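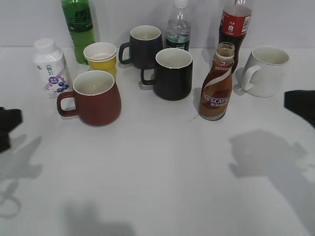
Dual-Arm Tabletop Cell: Inspection Checklist After Gripper Fault
Pletlow site, Cell 4
September 2019
Inspected by: Krystyna Kubiak
Reviewed by: Henryk Bielecka
Reason for inspection: left gripper closed without a command during a mug and bottle sort. One ceramic mug broken. No injury.

Mark each item OK, FAIL or N/A. A FAIL in sections 1 or 2 keeps the cell locked out. Comments go under the item, with initials.

1. Before power

1.1 Main disconnect off, lock and tag fitted
OK
KK: Tag was already on from the night of the fault. Replaced with mine.

1.2 Air supply off and bled to zero
N/A
KK: Both grippers are electric. Please take this line off the Cell 4 version of the form.

1.3 Table surface clear of broken ceramic
OK
KK: Wiped down twice. Found two chips under the left arm base, and one more in the cable tray that had been missed in the first cleanup.

1.4 Table surface flat and fixed
OK
KK: Crease in the white covering near the middle, front to back. Bottles stand straight on the table. Replace the covering at the next service.

1.5 Gripper fingers, left and right, free of cracks and loose screws
FAIL (left), OK (right)
KK: Left outer finger has one screw backed out by a full turn. Thread locker was missing. Pad is scored along the lower edge, probably from the mug. New pad and screw fitted, rechecked, now OK.
HB: Agree. The loose screw did not cause the fault but it should have been caught in the April service.

1.6 Gripper cables, full length
FAIL (left)
KK: Jacket worn through at the wrist clamp. Shield is showing and one signal wire is nicked. The clamp was one notch too tight, so the cable rubbed every time the wrist turned past the bottle rows.
HB: This is the likely cause. See 5.

1.7 Connectors seated and latched at both ends
OK

2. Safety functions

2.1 Emergency stop, operator side
OK
KK: Tested 4 times, both arms stopped each time.

2.2 Emergency stop, rear
OK
KK: Works, but a cart was parked in front of it when I arrived. Moved. Floor marking needed.

2.3 Gate switch stops both arms
OK

2.4 Reset does not restart motion by itself
OK

2.5 Gripper holds its position on emergency stop
OK
KK: Tested with a full water bottle held over the table. It did not drop.

2.6 Loss of gripper signal causes a fault stop
FAIL
KK: Unplugged the left signal connector with the arm idle. Controller logged a warning and carried on. The right side faults correctly. The left side was set to "warn only" in the Flarniser configuration. No entry in the change log says who set it or when.
HB: Not acceptable. Set both sides to fault stop and lock the page behind the supervisor login. Retest all of section 2 afterward, including the items that passed.

3. Motion and force

3.1 Speed limit with gate open, 100 mm/s
OK

3.2 Speed limit in automatic, 800 mm/s
OK
KK: Left at the lower setting for all tests below.

3.3 Grip force matches the item table
FAIL
KK: The item table has one entry for "bottle." An open, empty or thin bottle gets the same force as a full cola bottle. Slim coffee bottles with the cap off crush at the neck if the fingers land high. Need separate entries for capped and open.
KK: Mug entries are fine for the straight-sided ones. The rounded mugs let the pads slide. Reduce speed on those until Walczak sends the softer pads.

3.4 Arms keep clear of each other in the shared zone
OK
KK: Ran the crossover path empty, then with the mugs in place.

3.5 Approach to handles
OK, with comment
KK: On the test layout the handles point left. The right arm approaches the end mug from the side away from the handle, so no contact. If someone turns the mugs around, the path does not know it. Operators should set handles left until the vision update is in.

4. Layout and housekeeping

4.1 Items within reach of at least one arm
OK

4.2 Tall bottles at the back, no tall item in front of a short one
OK
HB: Keep to this. A tipped bottle at the back falls away from the open part of the table.

4.3 Caps on all filled bottles
OK
KK: Use sealed ones only for test runs. The spill from the last run got as far as the left base cover. Opened the cover and it was dry inside.

4.4 Nested or stacked cups
See comment
KK: The gripper treats nested cups as one item and usually lifts only the upper one. Not a safety matter, but it adds a retry, and the arm hovers low over the table while it waits. Leave stacked cups out of unattended runs.

5. Findings

The left gripper closed because the nicked signal wire touched the shield at the wrist clamp. The controller saw the signal drop and come back, and took the return as a close command. With the setting on "warn only," the arm did not stop. It was moving in beside a mug at the time and pushed it off the edge of the table.

6. Actions before release

Replace left gripper cable. Nilluvico part is in stock. (KK)
Set wrist clamps one notch looser on both arms and mark the position with paint pen. (KK)
Set signal loss to fault stop, left side, and restrict access. (HB)
Repeat section 2 in full. (KK, HB to witness)
Run 1000 open and close cycles on the left gripper with the wrist turning, no items on the table. Any warning counts as a fail. (KK)
Split the bottle entry in the item table. Can follow after release at reduced speed. (KK)

7. Status

Cell 4 remains locked out. Cable replaced, clamps reset and marked. Cycle run not started.
HB: Cell 2 has the same clamp. Check it before the next shift uses it.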